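**Ticket 49: fitted sheet creeping at the wall end, back bedroom, Trorkport**
Opened by: Sumathi Thampi
Opened: Friday, September 1, 2023
Status: open, going well

Hello all! I'm delighted somebody finally started a log for the linen, so I'm putting my favourite puzzle in it. The green sheet on the big bed goes on beautifully and then, by the time I've done any folding on top of it, the far edge has begun to ruck. I love this bed for folding (so much flat space!) and I'd hate to give it up.

Folded blues at the near side, box in the far corner, and a little bunching along the wall near the right-hand end:

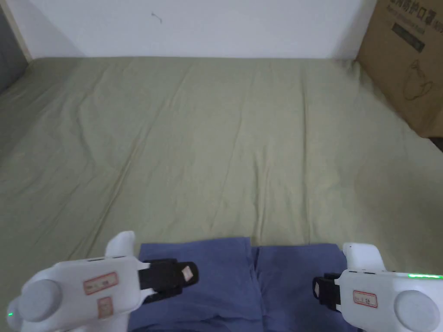 ## What I've tried

- Sheet turned a quarter round. Worse, and it took me 18 minutes to get it back.
- Corners put on in the order Adel suggested, wall side first. Much better! The middle went lovely and smooth.
- Smoothing from the wall towards me with flat hands. Good for creases, no help with the edge.

Then I wondered about the folding itself. Bunched-up cloth needs a fair bit of pressing and pulling before it lies flat, and all of that goes into the sheet underneath. The blue heap on the sheet, on the side with the grey padded headboard:

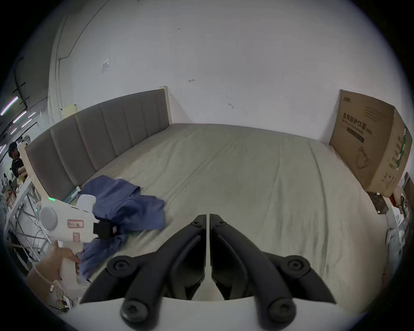 **Would a bigger sheet cure it?**

A deeper one might. Measure the mattress from top to bottom edge first, then look for a sheet with a pocket deep enough to go round it and tuck well under. Extra width alone just gives you more cloth to wrinkle.

## Update, same day

Shukla asked whether the cardboard box matters. Great question! The sheet folds up and goes under the base of it on the right, so any tug along that side has something to pull against. There are long shallow creases as well, mostly to the left and in the middle by the wall, with the blue cloth spread out nearer the front. 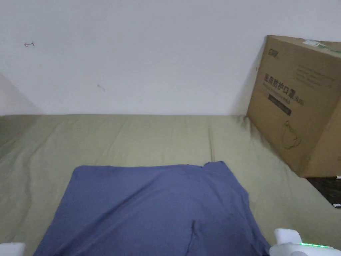 ## Next steps

1. Find the box a home on the floor. I'm hoping for the Nitside cupboard, if there's a shelf free.
2. Refit the wall side, tucking a full hand's depth under the mattress.
3. Shake each thing out before it touches the bed, then fold as usual.
4. Check the edge after 10 items and write down what it's doing.

Adel has offered to lift the mattress while I tuck, so step 2 should be a doddle. Leaving this open until I've done the check in step 4.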